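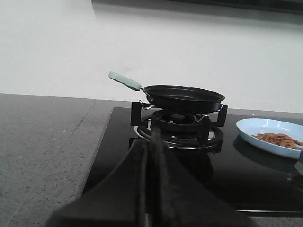 My grandmother cooked every egg of her life over a flame turned up as high as it would go, and I did the same until I was well into my thirties. Then I started buying small pans and ruining them one after another. If yours is a little nonstick like the black one with the mint-green handle, set the flame so it stays under the bottom of the pan and never licks up the sides. A small pan on a big burner gets scorched around the rim and the handle takes a beating too. And turn that handle in, away from the front of the stove! I have caught mine with a sleeve more times than I'd like.

Okay, on to stale crackers and crisps, which is what most of you wrote in about after the holidays.

You can bring nearly anything crunchy back in a dry pan. No oil, no butter. Put the pan on low, tip in a single handful or two, and shake it every so often. Give it three or four minutes, then get everything out onto a plate and leave it alone. They'll still feel soft when they come out (this is where people panic and put them back) and they crisp up as they cool. Salty ones do better than sweet ones. Anything with a sugar coating will catch and stick, so I do those in the oven at 200 and keep checking.
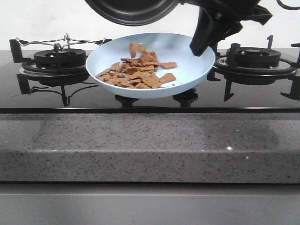

Tan, crisp-looking pieces in the light blue pan.

Morven Guthrie wrote from Tamoscombe to ask if this works with rice cakes. I tried it and no, not really. They go from chewy to burnt with nothing in between. Break them up for the birds and buy a smaller bag next time, that's what I do.

Now, cleaning a glass cooktop. I had a Grondik for years and now I have a Galbraith, and I treat them the same way. Let it go completely cold first. Lift off the pan supports and soak them in the sink with hot water and a good squirt of dish soap while you do the rest. Sprinkle baking soda over the greasy spots, lay a warm damp cloth on top, and go drink your coffee for 10 minutes. Then wipe in one direction, rinse the cloth, wipe again

and finish with a dry one.
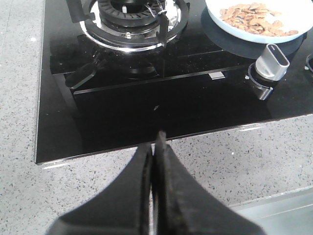
For the crusty bits that won't budge I use an old plastic card held nearly flat. Don't use a scouring pad on glass, please, even the ones that say gentle. I scratched the Grondik in its first May with one of those and looked at that scratch every single morning until we moved. The seam where the glass meets the counter is a crumb trap as well, and a soft toothbrush gets in there better than any cloth. Burner caps should be bone dry before they go back or they'll sputter at you.

One more on pans and then I'll let you go. Stack them with something soft in between. I cut up an old flannel sheet into squares, and my sister uses the paper plates left over from birthdays.
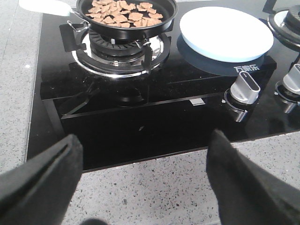 Wash nonstick by hand even if the box says dishwasher, and let it cool down before it goes anywhere near water. I also quit using cooking spray on mine. It left a sticky brown film I could never get off, and a dab of oil on a paper towel does the job fine. If you already have the film, simmer a little water and baking soda in the pan, let it cool, and rub with a soft sponge. It took me two rounds on my big Takska.

Next time I'm doing freezer drawers, so send me your worst ones.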